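Search this site Go

Print this page | E-mail to a friend

Filed under: Short Stories > Afloat and Ashore

The Upper Deck Supplement

The brochure for the Plisar had promised 'a seamless passage between the worlds of comfort and discovery', and my wife, who had read it twice in the bath, said that for once we ought to pay for the good cabin. The good cabin was 407. It cost 300 more than the one below it, which was identical but lacked a kettle.

We went aboard in June with 2 suitcases and a folding hat. The Andreadis line does these things properly. There was a man to take the suitcases, another to take our passports, and a woman with a tray of something orange who wished us a transformative week. I asked what we would be transformed into. She said dinner was at seven.

By the second morning I had learned that the ship's day turned entirely on breakfast. People who had run companies stood outside the dining room at ten to seven, pretending to look at the river. My wife called it the siege. She was usually at the front of it.

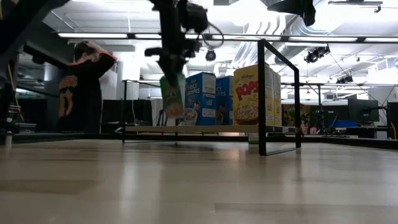

Rice Krispies, and a green box on the move.

There was a rule about the window tables. It was not written down, but a couple from the deck above ours had explained it to us over the marmalade, quite kindly, as one might explain bereavement to a child. The window tables belonged to people who had sailed before. We had not sailed before. We had only been to Dreteck on a coach.

'Then we'll say we have,' said my wife.

So on the third morning we were veterans. She told the waiter how much she preferred the new carpet. She told the couple from the deck above that the river had been much higher in the old days, and the husband nodded and said yes, it had, he remembered it well. We sat by the window and watched a cement works go by for 40 minutes.

It was a very good cement works. I had two eggs.

The trouble started at Skostik, where the ship tied up for the afternoon and the guide asked if any of our returning guests would care to say a few words about the cathedral. Everyone turned round. My wife put on the folding hat, which she does when cornered.

'It's smaller,' she said.

The guide looked up at the cathedral. So did the rest of us.

'They had it cleaned,' said the husband from the deck above, rather quickly, and I saw then that he had never been to Skostik in his life.

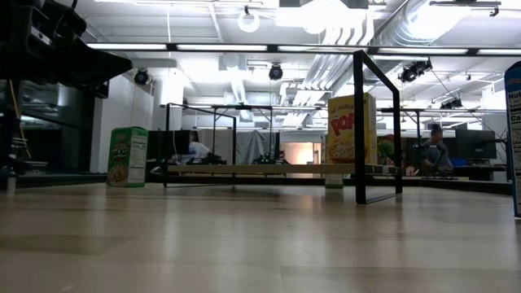 Part Two: The Captain's Table

The invitation was under our door when we got back to 407. It was printed on thick cream card and addressed to our most loyal passengers. My wife propped it against the kettle and began ironing my shirt.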